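Slow cooker recipe scaling – ticket log
Opened by: Verna Kasprzak
Status: Closed
Opened: October 2018

Right, writing this one up as I go because the last time I fixed something on the recipe site I forgot how I'd done it by teatime.

Gerrit Van der Merwe wrote in about our bean and chorizo stew. He'd used the portions box to take it from 6 servings up to 30 for a family do, printed the page and went shopping. The beans scaled fine, the onions scaled fine, but the smoked paprika came out at 1,633 teaspoons. He was very nice about it (he did ask whether we deliver by lorry) but he'd like to know what the number should be, and so would I!

First thing I tried: the same recipe in my own browser, 30 portions. Same silly paprika. Then 12 portions, and that was silly too, only less so. At the original 6 it says 2 teaspoons, which is right. So the recipe as written is fine and the trouble only starts once you touch the box.

Second thing: other recipes. The lamb with prunes scales properly. So does Lucía Peñalver's leek and potato, and the rice pudding. The pork shoulder from the Echevarría set goes wrong, but only on the cumin. I got quite excited at this point because both of the bad ones came over in the Pidilier import back in March, and I never did trust that import.

Cleared the cache, no change. Logged out and in again, no change. Changed the units from metric to cups and back, and that made the paprika vanish altogether, so please don't do that one.

I sent it over to Unai Esteban at that point, as he looks after the recipe database and I only look after the words.

Reply from Unai, pasted in:

"Can you open the ingredient in edit view and tell me exactly what's in the quantity field? Not what the page shows, what's in the field. Copy it, don't retype it."

Good job he said that, because I'd have retyped it. I copied it into a plain note and there was an extra bit of text tucked after the 2, a leftover reference number from the old Rerwood card. The page hides it at the normal serving size, but the moment you scale up, the calculator scoops up everything it can find in there and has a go at multiplying the lot. Cumin on the pork was exactly the same story.

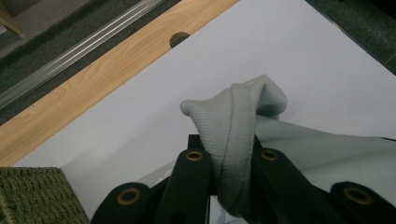
Pale grey-green knit on a white surface.

So, the fix for a single recipe, for whoever gets the next one:

Open the recipe in edit view and go to the ingredient that's playing up. Select the whole quantity field and delete it. Don't backspace from the end, because I tried that on the cumin and managed to leave half the reference behind. Type the number in fresh. Save, then close the recipe and open it again before you test, otherwise it shows you the old sum. Then try the portions box at double and at 30.

Paprika now says 10 teaspoons for 30 people. That's correct as arithmetic but I'd call it a lot for a slow cooker, and I've told Gerrit to start with 7 and taste it after a couple of hours. Smoked paprika gets bitter if you're heavy-handed, and the chorizo brings plenty of its own. I also told him not to scale the stock all the way up. Slow cookers hardly lose any liquid, so if you multiply everything by five you end up with soup. Very tasty soup, but he wanted stew. And he'll need to split it between pots, obviously, and put the beans through a proper hard boil first if he's using dried kidney ones – I've added that to the method in bold, as it was buried in the notes.

Damian Kwiatkowski asked on the team page if the nutrition panel was affected too. I checked and it isn't, it works from the original 6 portions and ignores the box completely. The salt figure for the stew does look a bit low to me, but that's a separate grumble and I'll open a ticket for it when I've got the chorizo packet in front of me.

Unai has since run a search for the same leftover across the whole Pidilier batch and found 3 more: the Gastedetti meatballs, a fish pie and somebody's plum chutney. All retyped and tested. He's also going to make the field refuse anything but numbers and fractions, which will probably upset the recipes that say "a good handful", so if you've got one of those, please move the handful into the ingredient name before he switches it on.

Gerrit has confirmed his new printout looks right and he's off to buy beans. Closing this one.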